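Filling Stations for Divers

A compressor is the least visible part of a dive trip and the part most likely to end one early. At the Zoltness slipway, where the nearest dive shop is 39 miles off by road, visiting groups used to bring a trailer of filled cylinders and go home when it was empty. The fixed air station that opened there last April has changed the pattern, and its operating rules are worth a look for any club planning something similar.

The station is run by Remitik, a small charter company with two boats. Its compressor delivers air at 232 or 300 bar through a four-hose panel, with a storage bank behind it so that short fills do not require the machine to run. The intake sits on the seaward wall, well above the parking area. Filters are changed by logged hours, and the log hangs beside the panel where customers can read it.

Kianoush Sadeghi, who manages the filling side, accepts cylinders only with a current test stamp. In the first season he turned away 74, nearly all of them out of date by a few weeks. "People check their regulators and forget the steel," he says. Groups are now asked to send test dates with the booking form. 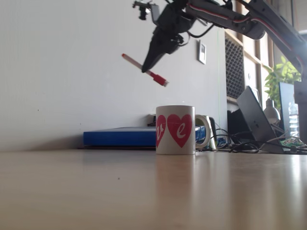
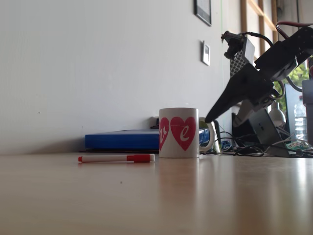
Booking works in two-hour slots. A party of eight with twin sets will normally need one slot in the evening and a shorter one at midday. Cylinders are left on the numbered rack, tagged with the required pressure, and collected from the opposite side – a layout copied from a station at Amarasinghe.

Nitrox is blended on request up to 40 percent. Each diver analyzes the gas in person, writes the result on the tag and signs the book before the cylinder leaves the building. Trimix is not offered. Lies Baert, a club organizer who brought two parties last year, would like to see it, but accepts that demand is thin.

The season's total was 582 fills. Remitik needs more than that to cover the service contract, and has opened the station to independent shore divers on weekday mornings. Cards are accepted at the boat office. Large groups should still phone ahead, as the storage bank takes most of a night to recover after a busy evening.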